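Two new arms on the folding table at Salgado

16 October 2023
For immediate release
Hukorside

Hello from all of us at Salgado! I'm Joana Lobo, I run the folding room at our garment care works in Hukorside, and I've been asked to write this release myself because I'm the one who works next to the new arrivals. We've now got a pair of robot arms learning to fold, and I'm very pleased to introduce them.

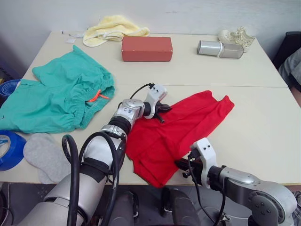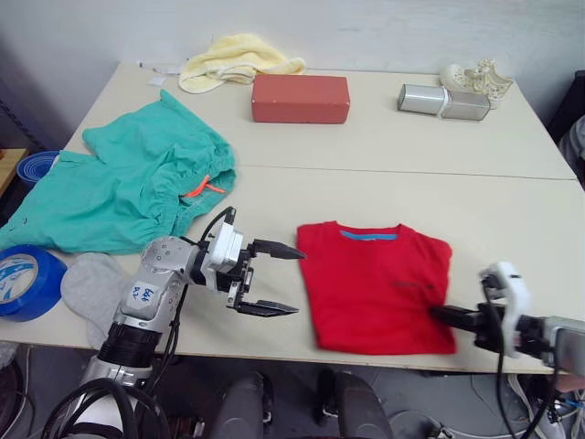
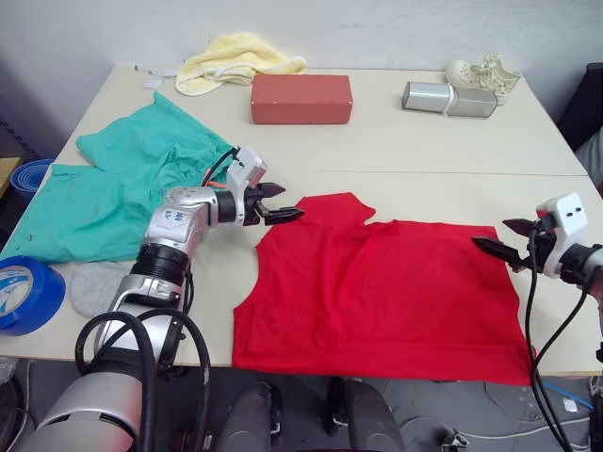 Folding trials at Salgado, Hukorside: the two arms at the table with a red garment. Photos: Salgado

I started here on the hand tables, so I know what a long day of T-shirts does to your shoulders (and your mood, if the radio's broken). We put 1,000 pieces through the room on a busy day and most of them are the same few shapes over and over. That's the part we'd like the arms to take on. They've been with us since August, and we began with tops, moving on to shorts when we felt brave.

Are they quick? Not yet! My team can still beat them easily and we do enjoy saying so. A crumpled shirt is a hard thing for a machine to make sense of, and some mornings we spend longer talking about sleeves than I ever thought possible. But they're getting steadier, and the folders are the ones deciding what a good fold looks like. If a shirt wouldn't pass on our own tables, it doesn't pass on theirs.

Now the bit everyone asks me in the canteen. All 82 of us keep our jobs and our hours, and that's in writing. What changes is how the shift is made up. Folders will rotate off the tables for mending, stain checks and customer orders, which used to get squeezed into the last half hour. We've also set aside 30 paid training places for people who want to learn to set up and look after the arms, and I've put my own name down. Pay for anyone who finishes the training goes up a grade.

Our sister site at Graltevby will start its own trial once ours has settled, and the Prinddale shop carries on exactly as before, with everything there folded by hand.

If you'd like to come and see the folding room, or you're press and want a chat, ring the Salgado front desk on extension 395 and ask for me. I'm in most days from early, and I'll happily put the kettle on.

Joana Lobo
Folding Room Manager, Salgado, Hukorside

ENDS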